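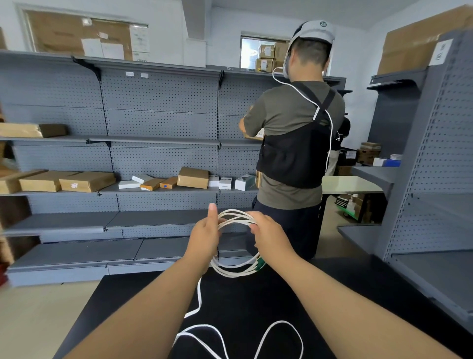
A coil of white cable with green connector ends.

Tronberg household papers go online

The household papers of the Tronberg estate, covering the second half of the eighteenth century, have been added to the Grameo catalog and can be searched by date, place and type of document. The release contains nearly 1,000 items, mostly accounts, receipts and letters to the estate steward.

The papers come from the Clanier collection, where they were stored in six boxes under a single shelf number. The only previous finding aid was a handwritten list that gave the contents of each box in one line and recorded no dates. Each item now has its own entry with a short summary, physical dimensions, language and a note on condition.

Of most interest to historians of garden buildings are four account books dealing with the hermitage in the lower park. They record payments for roof thatch, lime, window glass and firewood, along with a yearly wage to a man listed only as "the hermit." The wage was paid in two parts, in spring and in fall, and stops without comment partway through the last book. Later entries for the same building refer to the storage of hurdles and seed.

The wage entries bear on a long-running question about whether hired hermits were common on large estates or mainly a matter of gossip and printed anecdote. Account entries are stronger evidence than travelers' reports, although the Tronberg books do not say what duties the man had or whether he lived in the building all year. Candles were supplied to him only in the winter months. His clothing was charged to the garden account, as was that of the under-gardeners.

Transcriptions follow the Yordanov rules for estate accounts. Original spelling is kept, abbreviations are expanded in brackets, and sums are given as written, with no conversion. Uncertain readings are marked with a question mark. Water damage has made the lower third of several pages in the second account book illegible, and these passages are shown as gaps with an estimate of the missing lines.

Letters in French have been summarized in English but not yet transcribed. The estate maps are not included in the release and remain available on paper at Clanier by appointment. A second batch, made up of rent rolls and timber sales, is scheduled for January.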